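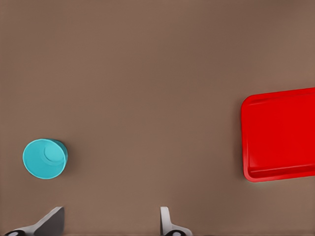

Wrist camera view in the simulator: cup to the left, tray to the right, gripper fingers at the bottom.

How to plan the budget for a two-arm bench cell before you ask for quotes

Most overspending on a small robot cell happens before the first quote arrives. The buyer picks an arm, then finds out what the arm needs. The method set out on this page works in the other order. It starts with the task, tests it in simulation, and only then puts prices against a parts list. It was written for the Noltcombe workshop, where the task is putting cups and bowls into a tray, but the steps are the same for any light bench work.

You will need a spreadsheet, a simulator that can load the arm models you are considering, and a tape measure.

Step 1. Write the task down

Use one sentence per movement. "Pick up a cup by the rim and set it down in the tray" is enough. Add the heaviest and widest object the cell will have to handle. Leave out anything you might want to do next year and put it on a separate sheet marked Later. If it goes on the main sheet it will end up in the price.

Step 2. Build the bench in simulation

Model the table at its real size. Place the arm bases where they could be bolted in the real room, including any posts or frames that cannot be moved. Use plain shapes and plain colours for the objects. Detailed textures take time and tell you nothing about reach.

Set up at least two views: one at the wrist and one looking at the whole table. The wrist view shows whether the camera position you plan to buy a mount for can see the fingers and the target together. If the tray runs out of view at the side, note it, and try a wider lens in the model before pricing a second camera.

Step 3. Check reach and clearance

Move each gripper to the corners of the working area and then to the tray. Record any pose where the elbow is close to its limit or near the other arm. Run the full task in both directions, with each arm taking its turn as the one that holds the object. 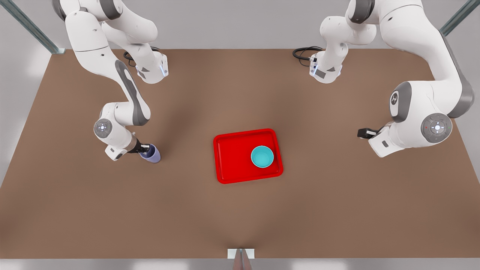
Look at the space between the two grippers when both are working near the tray. Two arms facing each other over a shared target need more room than the data sheets suggest, and the cheapest cure is usually to move the bases apart. Moving a base in the model costs an hour. Drilling a second set of holes in a steel top costs a good deal more, and the first set stays there.

Check the cables as well. A cable leaving the back of the base needs space for its bend, and that space is often missing from the floor plan.

Step 4. Decide whether you need the second arm

Run the same task with one arm and compare cycle times. Celeste Ulloa did this for the Noltcombe plan over 100 simulated runs per layout, and kept the second arm only for the jobs where one hand has to steady an object for the other. If a fixture can do the steadying, price the fixture first.

Step 5. Make the parts list

Ours came to 13 lines. Group them under four headings:

Arms and controllers
Grippers, fingers and wrist mounts
Table, frame, cabling and power
Computer, cameras and licences

Give each line a quantity, a supplier, a lead time and a yes or no for "needed on the first day". Fingers should have a line of their own. They wear, and they are often changed after the first month when the real objects turn out to be more slippery than the modelled ones. Order a spare set with the gripper so that they travel in one shipment.

Step 6. Add the costs that are not parts

Delivery, installation, risk assessment, guarding, training and the first year of support all belong in the budget. Marthinus Tshabalala, who runs purchasing for the workshop, also enters staff hours for commissioning as a cost line, even where no invoice will be raised. Without it, the cheaper kit always looks better than the one that arrives assembled.

Step 7. Ask for quotes

Send every supplier the same sheet and the same two simulator views. We asked Palolia and Flavau for prices in February and gave both the base positions from Step 3. Ask for the following in writing:

Price with and without the second arm
Lead time for replacement fingers
Whether the simulation model matches the version being sold
How long the quote stands

The third item matters most if you intend to reuse the programs written in simulation. A change in wrist length between versions will put every taught position out.

Step 8. Hold back the last payment

Tie it to an acceptance test on your own bench, with your own cups and tray, using the movements from Step 1. Put the pass mark in the purchase order.

Page last checked 9th May.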